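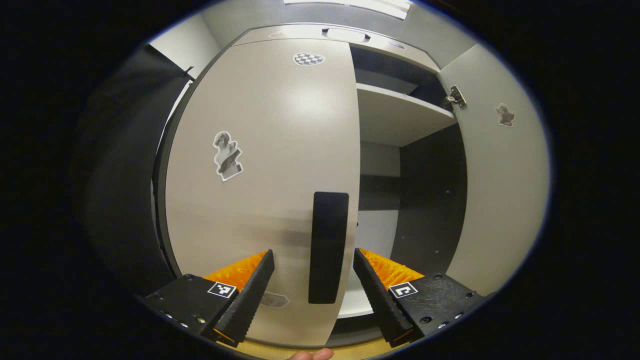 Page last changed: November, 16:40

Search notebook Go

Cabinet doors, continued. Margit Jakab wants to know if the machine can put the dishes away yet. I told her it is still learning about handles.

Today was the gray cabinet with the black pull, hand-held gripper, orange pads behind the fingers. The teaching set now stands at 1,403 door demos, of which I threw out 649 for being me fumbling. Nele Strobel says fumbling is data. Nele did not have to watch it.

What the Voklow policy does with this so far: finds the handle nearly every time, closes on it decently, then pulls straight back as if the door were a drawer. Hinged doors swing. We have mentioned this to it roughly 400 times.

Things to sort out:
- The flat handle gives the ridged fingers very little to bite on. Try coming in a bit lower, wrist turned.
- Stickers. The heart and the statue are easy landmarks and I suspect the policy is steering by them. Run one batch with them covered before we brag to Sauerland.
- Starting with the door partly open is cheating a little. Fully shut next time.
- Right-hand block is getting scuffed. Marker still reads fine, leave it.

Chore table for Margit, current state: opening a cabinet, sometimes. Closing it, yes, with enthusiasm. Putting a cup on the shelf, no. Knowing which shelf, ask again in 3 years.

Pestomik sent over their softer pads – not fitted yet, the screws are a different length. Nele has the long ones in her drawer, which she opens by hand.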